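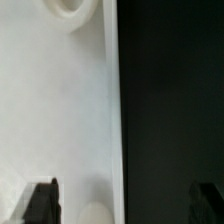 Home | Diary | Walks | Garden | Contact

2nd October

Rain until lunch, then dry enough to get the last of the beans down. I pulled the canes, tied them in bundles and put them behind the shed. The soil there is still warm under the top inch. I sowed a short row of broad beans where the lettuces were in August and put netting over them for the pigeons.

Drove to Dretcombe for bread and stamps. The road past Curnley is closed again, so I went the long way by Sidilley and it took 25 minutes. The post office had a line out the door. Ratree Yensuk was in it and told me the evening choir has started up again and they are short of altos. I said I would think about it. I probably won't go before the new year.

Paid the water bill when I got home. The meter reading was 1,701, and I wrote it inside the cupboard door with the others.

Soup for supper – leek and potato, too much pepper. Read two chapters of the canal book and gave up on the third. My knee is better on the stairs but not on the hill.

Must call the dentist tomorrow, and find the lid for the big pan.

Filed under: Diary, Autumn, Home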